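Where Does the Rain Go?

I live in Felham, on a street that slopes down to a creek, and I have been nosy about rainwater for as long as I can remember. So put on your boots (or just imagine them) and come along with me! 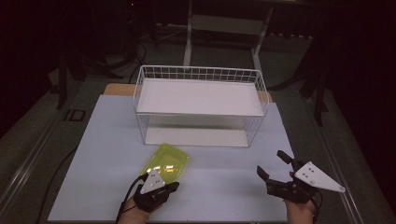 When rain falls on a forest or a meadow, most of it soaks into the ground. Soil is full of tiny gaps, and the water slips down between the crumbs like milk going into cereal. Roots drink some of it. The rest creeps along underground, very slowly, until it reaches a creek or a pond.

Now think about your own street. You've got roofs, driveways, sidewalks and the road itself, and rain can't soak into any of those. It runs off the top, and grown-ups have a name for that: runoff. Once it gets into the street gutter it hurries downhill until it finds a storm drain, which is that opening in the curb, sometimes with a grate over it.

So what happens down there? When I was seven I was sure it all went to a big cleaning machine. In lots of towns it doesn't! The water from your sink and your bathtub goes through one set of pipes to a treatment plant, where it gets cleaned. The water from the street goes through a different set of pipes, and those often lead straight to the nearest creek. (Some older towns have one set of pipes for everything, so ask what yours has.)

That means whatever is lying in the street can go for a ride too. Candy wrappers. Dog poop. Drips of oil from a car. Loose dirt counts as well, and I think people forget about dirt. When a builder clears a piece of land and there is no grass to hold the soil, rain washes it downhill and turns the creek brown. Fish have a hard time breathing in muddy water, and the mud settles on top of their eggs. Washing soil away like this is called erosion.

I got to see it for myself last November, when they were digging up the corner of Neltside Park to put in a new path. It rained for 2 days and the creek looked like chocolate milk! Then the workers put up a low fence made of cloth along the bottom of the hill. It's called a silt fence. Water can get through it slowly, but a lot of the dirt stays behind.

Plants are my favorite helpers, though. A rain garden is a shallow dip in the ground filled with plants that don't mind getting their feet wet. Rain runs in, sits there for a bit, and sinks. Ours in Felham has 70 plants in it and I know that number because I helped put them in, and my knees were sore for ages.

Want to try something? Fill one baking pan with bare soil and another with a piece of grassy turf. Prop up one end of each, put a bowl under the low end, and pour the same amount of water on both. Look at the two bowls. Which one is muddier? Do it outside, please, or your kitchen floor will get a creek of its own.

And next time it pours, go and find the drain closest to your front door (stay on the sidewalk!) and watch which way the water is going.

January 2020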